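Braking distance in a desktop train simulator: project report
Koen Claeys and Theresia Brunner
Supervisor: Ingeborg Hauser

1. Why we bothered

The add-on we tested, the Tulari Line for the Dobson simulator, is sold on the claim that its commuter set "brakes like the real thing". We doubted it. The shop page has no braking curve, no load figures and no mention of who checked it. Forum praise was plentiful but mostly concerned the horn and the cab lighting.

Our question was a narrow one: does the distance needed to stop change with passenger load and a greasy rail, the way it should on any train without clever load compensation?

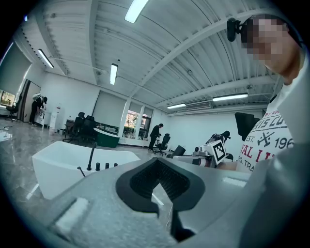 Fig. 1. Grey body with white foam pads and the black V-shaped mount.

2. Method

The route is 151 km long with 12 stops. We used only the level stretch past Sketbridge, as gradients would have muddied things. Five drivers took part, all students, and each followed the same card: hold line speed, go to full service brake at the signal gantry, touch nothing until the train stops. Distance came from the simulator's own log. We have no way to check that log from outside, and that is a weakness in everything below.

In total we kept 108 runs. A few others were thrown out when a driver braked early. Vinzenz Brunner wrote the script that pulled the distances out of the log files.

3. Results

Load made no difference we could find. An empty set and a packed one stopped at practically the same spot. The weather setting did something, but only between "dry" and "snow". Rain in December behaved just like a clear day in summer, which any driver would find odd.

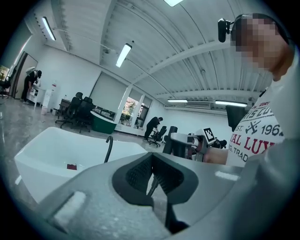
Page last changed: Apr 17, 2019

We first suspected our own settings. Alois Lehner reinstalled the add-on on a second computer and repeated a block of runs with the same outcome. He also pointed out that the weight shown in the cab display does go up when passengers board. The number changes – the train takes no notice of it.

4. The Prolta patch

Prolta is a free patch made by fans, and it is often recommended as the cure. We tried it. 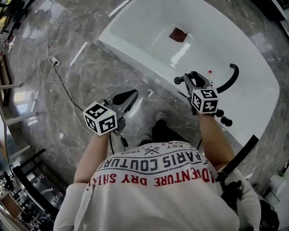 With it installed, a loaded train did take longer to stop, so something has been hooked up. Whether the amount is right is another matter. The patch notes give a single multiplier and don't say where it came from. It could be a measurement or it could be a guess that felt good to the author. Several people online call it "accurate", but we found no comparison with a real train behind any of those posts.

5. What we would do differently

One type of train on one piece of track is thin evidence. We should have recorded brake cylinder pressure as well as distance, and asked a working driver to look over the test card before we started. We would also drop the snow runs, which took up a lot of time and told us little about ordinary service. The log files and Vinzenz's script are in the project folder under "braking".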